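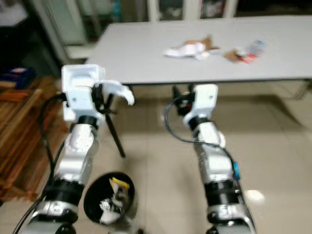
4. The open day at Skulen

The table-clearing task was shown to visitors at the Skulen site on Wednesday, February 27, 2019. Vivance supplied the control software, and Jaiswal prepared the plan of the visit. Guests entered in groups of seven, and each group stayed for 30 minutes. The task was kept simple: the two-armed robot was to clear household waste from a table.

4.1 Questions from visitors

Written questions were collected at the exit and grouped by subject. The most common is given below with the reply issued by the project.

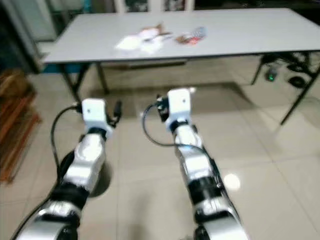 Was the robot steered by a person during the visit?
An operator guided both arms throughout, and no part of the session was run by the software alone.

Several guests also asked why paper and card had been chosen. The reply noted that such items change shape when gripped and are therefore harder to plan for than rigid goods.

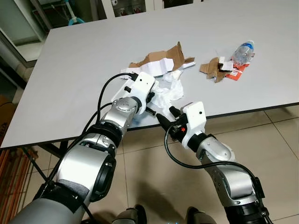
4.2 Response to the visit

A total of 241 guests returned the form. Most found the pace slower than expected, and many asked to see the arms work closer together. Drorkari has since revised the plan of the visit, and a second open day is proposed for December. 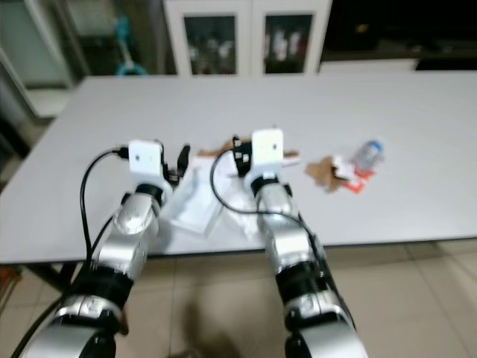

Figure 4. The two arms at the work table, with a clear plastic tray, pieces of brown cardboard and a plastic bottle.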